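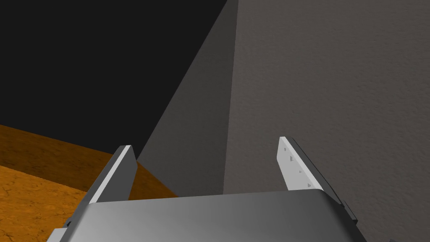

Mirjam Gisler on Writing "The Lamplighters of Pruneck"

When Mirjam Gisler posted the first chapter of her long crossover story, she thought she might get a dozen readers, most of them people she already chatted with every evening. The story puts the crew of the salvage ship Jendby, from the radio serial of the same name, down in the middle of Tindine, the old fantasy comic with the talking rivers. It now runs to 71 chapters, and the comments under the latest one were still coming in when we talked over tea one afternoon in January.

"I was supposed to write one scene," she told me, laughing. "Captain Hämmerli gets off the ship, she meets the river, the river is rude to her, the end. But then I wanted to know what the river would say to the ship's cook, and you see how that goes."

She wrote the opening in 3 evenings and then got stuck for most of a year. The trouble was the magic. In the comic, anyone who makes a promise near water has to keep it, and the radio crew lie to each other in practically every episode (it's half the fun of the show!). Mirjam tried giving them a charm against it, and hated the result.

"It felt like cheating. So I let them get caught. Hämmerli promises to be home by supper in chapter four, just to get out of a conversation, and she spends the next 50 chapters paying for it."

Her beta reader, Nele Jacobs, came along somewhere in the middle of that. Nele knew the comic backward and had never heard a minute of the radio serial, and Mirjam says this was the best luck she could have had. "She kept writing 'who is this?' in the margin. Every time, I had to go back and make the person worth meeting - even people I'd loved since I was eleven."

I asked about the town of Pruneck, which belongs to neither original and has become the part readers write to her about most. She made it up because she needed somewhere for the crew to sleep. The lamplighters arrived a little later, and with them old Luzius, who was meant to hold a ladder and go away again. He has his own side story now, and one reader has drawn him a very handsome hat.

There have been complaints too, mostly over the chapter where the ship sinks. She had 195 comments on that one before breakfast. "Some of them were quite cross. I answered all of them, and then I went to bed for the afternoon."

She is working on the ending, slowly, with the last page already written and kept in a drawer. Nele hasn't been allowed to read it. "She has asked," Mirjam said, and poured us both another cup.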